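Ticket 81: Tüten am Greifer — Regel für durchsichtige Verpackungen unklar
Status: in Bearbeitung. Bereich: Handgreifer, Arbeitsregeln 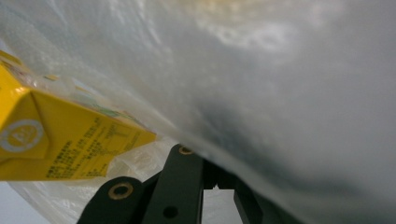 Olesia Nazarenko: Mir ist bei Abschnitt 2 nicht klar, was bei Folie überhaupt als gegriffen gilt. Zählt es, wenn die Backen nur die Tüte fassen und der Karton lose darin hängt, oder muss der Inhalt mit im Griff sein? Bei uns in Grønli macht das gerade jeder ein bisschen anders, und ich möchte ungern die ganze Schicht umlernen lassen, wenn es am Ende doch egal ist.

Njål Tangen: Liebe Olesia, danke fürs Nachhaken, und keine Sorge, ihr seid mit der Frage nicht allein! Der Abschnitt stammt noch aus der Zeit, als wir fast nur feste Schachteln hatten, und das merkt man ihm an. Bei Tüten gilt: Die Folie darf gefasst werden, auch ohne den Inhalt. Bitte greift aber eine geraffte Stelle, wo mehrere Falten übereinanderliegen, und keine glatte, gespannte Fläche. Dann langsam schließen, kurz halten, erst danach anheben.

Der zweite Punkt liegt mir fast noch mehr am Herzen — die Sicht. Wenn sich die Folie vor die Kamera legt und eine Backe im Grauen verschwindet, weiß hinterher kein Mensch, ob der Griff sauber war. In so einem Fall bitte wieder öffnen, ein Stück zurückgehen und von der Seite neu ansetzen, an der die Tüte flacher liegt. Beide Backen sollen beim Schließen erkennbar sein. Den Durchgang müsst ihr nicht löschen, tragt ihn einfach mit dem Vermerk »Sicht verdeckt« ein.

Olesia Nazarenko: Das hilft sehr, vielen Dank. Ich habe die Liste vom Februar durchgesehen, 34 Durchgänge mit Tüten, bei 28 davon fehlt der Vermerk ganz. Sollen wir den nachtragen?

Njål Tangen: Ja, gern, aber in Ruhe und nur dort, wo es beim Ansehen eindeutig ist. Zweifelsfälle bitte an Siv Eklund weitergeben, sie führt die Regelfassung für Stindbridge und Grønli zusammen und freut sich über echte Grenzfälle. Den neuen Wortlaut für Abschnitt 2 schicke ich ihr heute noch.

Nachtrag, Sa., 6. März: Wortlaut liegt bei Siv, Rückmeldung steht aus. Ticket bleibt bis dahin offen.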